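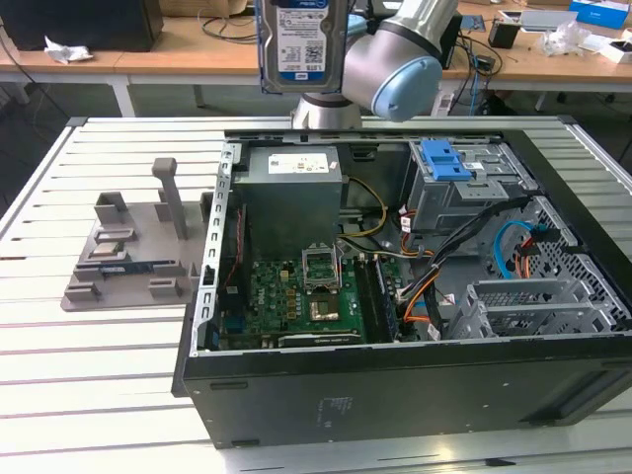
From: Jeanie Semple
To: zulanura-methods list
Subject: Re: Where does the tilt estimate come from, and do you trust it?

Hello everyone,

I owe the Salazar group an answer, and I owe them an apology for the wait as well. I started this on Sunday and then kept going back to the logs to check one more thing, and you all know how that goes. The original question is quoted in pieces below so that people who joined the list recently can follow along.

> We have been reading the Sirnow write-up with a lot of interest and are
> trying to reproduce the drive insertion result on our own arm. Two things
> are holding us up. The first is the tilt estimate. The write-up says the
> angle of the drive in the fingers is "recovered from contact," but we
> can't work out which contact. Is it the touch against the mouth of the
> bay, or do you touch off somewhere else beforehand?

Touch against something else beforehand, and I'm sorry the write-up is so thin there. That paragraph was a full page in an earlier draft and we cut it too hard.

What we do is this. After the arm picks up the drive, it comes over to the tower and holds the drive vertically above the case. Before going anywhere near the bay it makes a short, slow touch with the lower edge of the drive against a known flat surface, backs off, shifts sideways, and touches again. The difference in height between the two touches gives you the roll of the drive in the grasp. Then it does the same thing turned a quarter of the way around, and you have the pitch. That is all "recovered from contact" means. There is no vision in that step at all, and I think the word "recovered" made it sound grander than it is.

The reason we went this way is that a 3.5-inch drive is a heavy, smooth thing to hold. If the fingers close a little off center, the drive swings a bit, and a bit is enough to catch a corner on the bay. We spent most of a winter trying to get the tilt from the camera and the label kept fooling us. Any estimator that likes strong edges will fall in love with a printed label, and labels are not always stuck on straight! We measured several and I was surprised how crooked some of them were. Touching the thing costs a few seconds and doesn't care what is printed on it.

Do be picky about which surface you touch. We began with the rim of the case, which seemed natural, and it flexes more than you would think once the side panel is off and the tower is lying down. The aluminum table is much better. If your table is slatted like ours, make sure both touches land on a slat and not over a groove. I would blush to tell you how long it took us to find that one. The error looks exactly like a tilted drive, so the controller very politely corrects for a tilt that isn't there, and then you get a jam at the bay and go hunting for the problem in entirely the wrong place.

> The second is the jam count. You report 119 jams over the whole set. Our
> own rate is a good deal higher, and we wonder whether you are counting
> only the hard stops, where the controller gives up, or also the ones
> where it backs out and tries again.

This is a very fair question. We count both. A jam in our tables is any attempt where the sideways force goes over the limit and the controller backs out, whether or not a later try goes in. The full set is 2503 attempts, and 119 of those have at least one jam in them, so a little under five percent. An attempt with three jams in it still counts once. If you are counting every back-out separately, your number will come out higher than ours on the very same data, and I suspect that is a good part of the gap.

The other part may be the cables. The result in the write-up was taken with the harness left in the case, power leads and all, and the way those wires lie matters a great deal. Ours had a yellow bundle looping toward the middle and a black one going off on a diagonal, and whenever somebody had the cover off and their hands in there, the bundles came back lying a little differently. We logged the harness position by hand on a card with a sketch of the case, just ticking which zones had cable in them. When I sorted the jams by card, they were not spread out evenly at all. They came in runs. A run would start after the harness was disturbed and end the next time it was disturbed.

I would dearly like this to be in the next version of the paper, because I think it says something about how to report these experiments. If you do all your attempts in one long sitting without touching the case, you are really measuring one harness position many times over, and your error bars will be much too cheerful. We now disturb the harness on purpose every 20 attempts and treat each block as the unit when we compute the intervals. The intervals got wider, naturally. The difference between touching and not touching is still clearly there, but the difference between our 2 search patterns (the spiral and the raster) went away completely, and I am glad we caught that before anyone built on it. If you have cited the spiral as the better one, please stop, with my apologies.

> We would also be grateful to know how you handle the smaller parts. Do
> the memory sticks and the little boards go through the same routine?

No, they don't, or at any rate not yet. The small parts sit in printed holders on a fixture plate to the left of the case, and the holders do the work that the touching does for the drive. A memory stick lying in its slot can only lie one way, near enough, so the grasp is repeatable and we skip the tilt step. I know some people feel that a fixture is cheating, and we have had that discussion on this list before and I enjoyed it very much, but my own feeling is that the question we were asking was about the drive and we wanted everything else to hold still. One of our students has tried the touch routine on a memory stick and found that the part shifts in the fingers during the touch itself, which of course spoils the whole measurement. A softer approach speed helps. It doesn't cure it.

The fixture files are in the Lultatach folder, along with the holder drawings. They are printed in gray only because gray was the spool we had. Please check your own printer's tolerance before you blame the drawings — ours runs tight and I opened up the slots to suit it, so on another machine they may come out sloppy.

> Finally, is there any chance of seeing the raw force traces? The plots
> in the write-up are smoothed and we would like to compare the onset of
> contact with ours.

Yes, gladly. I have asked for them to be put in the same folder. They are uncompressed and large, so be patient with the download. Each trace has the force in all three directions, the commanded height and a flag column. Please ignore the flag column in the earliest block, as we changed what it meant partway through and I have not had the heart to go back and fix it. From the second block on it is right.

When you compare the onsets, look at the unfiltered vertical force and take the first sample that stays over the threshold, not the first one that crosses it. The arm gives a small shiver as it slows down and with a heavy part in the fingers that can cross the threshold all by itself. We were fooled by it early on, and I have a suspicion, from the one plot you attached, that you may have the same shiver. Your first onset comes a hair before the arm should be able to reach anything. I may be wrong! But it's worth ten minutes of your time to look.

Two things I'd love to hear back on, from Salazar or anyone else who has a tower open on a table. One is whether the quarter turn is really needed. On our arm the pitch error is always much smaller than the roll, and I wonder if that's just our fingers. The other is whether anyone has kept harness notes of any kind, even scribbles, for an insertion task in a cluttered case. I would happily re-run the block analysis on somebody else's numbers and send it back to them before showing it to a soul.

Thank you for such careful questions, and for reading the write-up closely enough to have them. The corrected paragraph on the tilt step will go up with the traces.

Warmly,
Jeanie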